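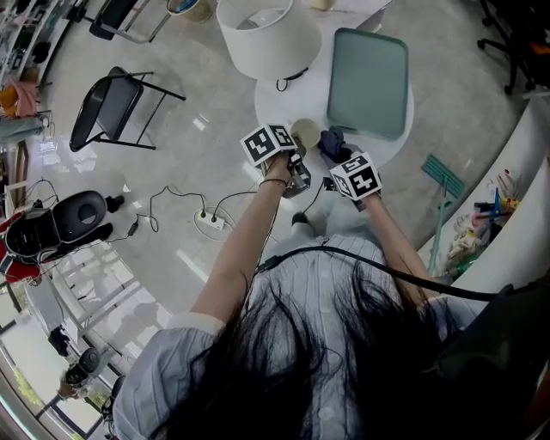 Vondley Evening Walking Club | Members' Blog

12/25/21

I joined a walking club because my doctor used the word "sedentary" twice in one appointment and I took it personally. The club meets after work outside the Griffiths parking lot and walks until Shazia Cheema decides we've had enough. I had pictured a stroll. Shazia wears a whistle.

My first walk was in October. Fahad Chaudhry lent me a pedometer, an old clip-on with a screen the size of a postage stamp, and told me to shoot for whatever I did on a normal day plus a bit. I wore it from breakfast to bedtime the next day to get my normal. It came to 1,815 steps, and I'd like it noted that this included going back upstairs for my glasses. Fahad looked at the number for a while and said it was good to have a baseline.

So that was my winter project. I started parking at the far end of the lot, where the shopping carts go to die. I took the long way to the mailbox, which meant passing the house with the terrier, and the terrier and I now have what I would call an arrangement. By the end of the month I was up to 3,329 on a Claline Road night, the one with the hill. Hina Soomro does that hill while talking on the phone. I do it while thinking about chairs.

Boots were the next problem. Everybody in the club has a view on boots, and the views don't overlap. Lukian Holovko says buy a size up. Uzma Usmani says a size up is how you lose toenails, and then she'll tell you about the toenails. I bought my usual size in brown, on sale, and spent two weeks walking like somebody crossing a hot beach. They're fine now (the left one squeaks, but only going downhill, so I consider it a warning system for the people in front).

I should admit I've come to like it. The river path is a little over 400 yards from my front door and in eleven years I'd been down there maybe twice, once to look for a hat. There are herons! One of them stands under the footbridge looking like it's waiting on a tax refund, and we all say good evening to it, even Shazia.

We're off until after New Year's. I was given wool socks this morning by three separate people, so word has clearly gone around. First walk back is the short loop, out past the pumping station and home by the church. Bring a flashlight. Fahad would also like his pedometer back, and I have told him I'm still establishing a baseline.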